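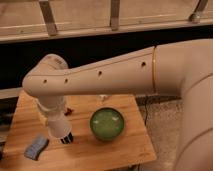

Guides > Peinture à l'huile > Préparer et tendre une toile

Temps de lecture : 5 min

4. Tendre et enduire la toile

Cette section suppose que le châssis est assemblé et d'équerre (voir section 3). Elle concerne les toiles de lin et de coton non préparées. Pour une toile déjà enduite, suivez les étapes 1 à 9, puis passez directement à la section 5.

4.1 Matériel

Châssis à clés, huit clés en bois
Toile brute, dépassant le châssis de 6 cm sur chaque côté
Pince à tendre, mors larges
Agrafeuse et agrafes inoxydables
Colle d'encollage Disside, en granulés
Enduit Bouchard blanc, pour huile
Spalter en soies, papier abrasif fin

Remarque : l'ancienne référence de l'enduit, 836, et la nouvelle, 2270, désignent la même préparation. Seul le pot a changé.

4.2 Tension

1. Posez la toile à plat, face à peindre contre la table. Repérez le droit fil en tirant un fil sur un bord.
2. Placez le châssis dessus, chanfreins vers la toile. Le droit fil doit être parallèle au montant le plus long.
3. Rabattez la toile au milieu d'un grand côté et posez une agrafe au dos du montant, en biais.
4. Passez au côté opposé. Saisissez la toile avec la pince, appuyez le talon de la pince contre le montant, basculez et agrafez.
5. Faites de même au milieu des deux petits côtés. Un losange de plis se forme au centre, c'est normal à ce stade.
6. Avancez du milieu vers les angles, une agrafe tous les 4 cm, en alternant toujours les côtés opposés.
7. Arrêtez-vous à une largeur de main de chaque angle.
8. Pliez les angles vers l'intérieur, le pli aligné sur l'arête du châssis, et agrafez deux fois.
9. Insérez les clés à la main, sans les frapper.

Attention : ne tendez pas le lin brut à fond. Il se resserre fortement à l'encollage et peut voiler un châssis léger. Au-delà d'un mètre de côté, montez une traverse avant de commencer.

Le coton se comporte autrement : il se détend au contact de l'eau puis se reprend en séchant. On peut le tendre un peu plus ferme dès le départ.

4.3 Encollage

1. Faites gonfler une part de granulés dans douze parts d'eau froide, en volume, jusqu'au lendemain matin.
2. Chauffez au bain-marie en remuant. La colle ne doit jamais bouillir.
3. Laissez tiédir, puis appliquez au spalter en partant du centre. Une couche mince suffit.
4. Passez la main à plat au dos, le long des montants, pour décoller la toile du bois si elle y adhère.
5. Laissez sécher à l'horizontale, loin d'un radiateur.

Remarque : la colle gélifiée se conserve trois jours au frais dans un récipient fermé. Si elle sent mauvais, jetez-la.

4.4 Enduction

1. Poncez très légèrement la toile encollée pour coucher les fibres. Dépoussiérez.
2. Remuez l'enduit sans le fouetter. Ajoutez un peu d'eau pour la première couche seulement.
3. Étalez la première couche dans le sens de la longueur.
4. Après séchage complet, poncez et étalez la deuxième couche en travers.
5. Une troisième couche est utile pour les fonds lisses et les glacis. Pour une peinture en pâte, deux couches conservent mieux le grain.
6. N'oubliez pas les tranches si le tableau doit être accroché sans cadre.

Attention : portez un masque pour le ponçage. Ne rincez pas les outils chargés d'enduit dans un évier sans filtre ; essuyez-les d'abord au chiffon.

4.5 Défauts courants

Toile molle au centre : frappez légèrement les clés, deux par deux, en diagonale. Ne mouillez pas le dos d'une toile enduite.

Vagues le long d'un bord : agrafes trop espacées. Retirez celles du bord concerné, reprenez depuis le milieu.

Piqûres dans l'enduit : enduit trop battu, ou couche trop épaisse. Poncez et recouvrez d'une couche fine.

Huile qui traverse au dos : encollage insuffisant. Le défaut ne se corrige pas après coup, gardez la toile pour des essais.

La méthode de pliage des angles est celle de Theresia Holzer. Relecture : Alois Nägeli. Dernière mise à jour en juin.

Suite : section 5, Poser un fond coloré

12 commentaires · 1 912 partages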